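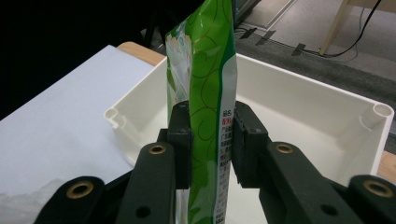
Envase de aperitivo en color verde, con el listado de ingredientes en chino impreso en un lateral.

Jarkano amplía su gama de estaciones de energía portátiles con un modelo de 2.135 Wh

26 de septiembre de 2022

El fabricante de baterías Jarkano ha presentado la Nirley, una estación de energía portátil con celdas de litio-ferrofosfato y una capacidad de 2.135 Wh. El equipo se sitúa en lo alto de su catálogo, por encima de la serie Amano, que seguirá a la venta sin cambios. Las primeras unidades llegarán a las tiendas en octubre.

La Nirley está pensada para dos usos. El primero es el de respaldo doméstico: conectada entre la toma de pared y los aparatos, entra en funcionamiento cuando se interrumpe el suministro. El segundo es el uso fuera de casa, en caravanas, obras pequeñas o puestos de mercado, donde hasta ahora era habitual recurrir a un generador de gasolina.

En modo de respaldo, el tiempo de conmutación declarado es de 30 milisegundos. Es una cifra suficiente para un frigorífico, un router o la iluminación, pero queda por encima de lo que ofrece un sistema de alimentación ininterrumpida de tipo convencional. La propia ficha técnica advierte de que algunos ordenadores de sobremesa pueden reiniciarse durante el cambio y desaconseja conectar servidores o cabinas de almacenamiento sin un SAI intermedio. El firmware no incluye comunicación por USB con el ordenador, de modo que tampoco puede ordenar un apagado automático cuando la carga baja de un determinado nivel.

El inversor es de onda senoidal pura y entrega 1.000 W de forma continua. La potencia resulta moderada para una batería de este tamaño. Otros fabricantes combinan capacidades parecidas con inversores bastante más grandes, capaces de mover una placa de cocina o un calefactor. Jarkano ha preferido un inversor contenido, con un consumo en reposo menor, y orienta el producto a cargas pequeñas mantenidas durante muchas horas. Quien quiera alimentar un hervidor potente o una sierra circular tendrá que buscar otra opción.

Las salidas de corriente alterna están en el frontal, junto a varias tomas USB-A y USB-C y una salida de 12 V de tipo mechero. Los puertos USB-C admiten Power Delivery y sirven para cargar portátiles sin pasar por el inversor, lo que reduce las pérdidas. La pantalla muestra la carga restante, la potencia de entrada y de salida y una estimación del tiempo disponible, que se recalcula cada pocos segundos.

La recarga puede hacerse desde la red, desde la toma del coche o con paneles solares. Jarkano no incluye paneles en la caja y no vende por el momento ninguno propio, aunque el conector de entrada es estándar y el controlador MPPT está integrado. Desde la red, el usuario puede elegir entre carga rápida y carga lenta. En la segunda el ventilador permanece parado la mayor parte del tiempo, según la documentación del equipo.

El cambio de química es la principal diferencia con la serie Amano, que utiliza celdas NMC. El litio-ferrofosfato tiene menor densidad energética, por lo que a igual capacidad el conjunto pesa y ocupa más, pero soporta un número mayor de ciclos y tolera mejor las temperaturas altas. La Nirley incorpora ruedas y un asa extensible. La compañía no ha publicado todavía el peso definitivo, que según indica podría variar ligeramente respecto al de las unidades de preserie.

Las baterías de litio-ferrofosfato no deben cargarse por debajo de cero grados, y el sistema de gestión de la Nirley bloquea la entrada de corriente en ese caso. No hay resistencia de calentamiento interna. La descarga sí está permitida con temperaturas negativas, con una pérdida de capacidad que el fabricante no cuantifica.

El control a distancia se realiza con la aplicación Dustotlow, la misma que ya empleaban los modelos anteriores. Permite encender y apagar cada grupo de salidas, limitar la potencia de carga y fijar un tope de batería para los equipos que van a permanecer enchufados de manera permanente. La conexión es por Bluetooth o por wifi de 2,4 GHz. Con la primera no hace falta crear una cuenta; con la segunda, sí. Las actualizaciones de firmware se descargan también desde la aplicación y obligan a desconectar todas las cargas mientras se instalan.

La garantía es de 5 años, frente al periodo más corto que se aplica a la serie Amano, y cubre la batería siempre que el equipo se haya registrado tras la compra. La sustitución de las celdas queda reservada al servicio técnico. El ventilador y el filtro de polvo, en cambio, son accesibles retirando la rejilla lateral, y se venderán como recambio.

Jarkano no ha comunicado el precio para España. La reserva se abrirá en su tienda en línea en los próximos días, y la venta en distribuidores comenzará algo más tarde. El único color disponible en el lanzamiento será el gris oscuro.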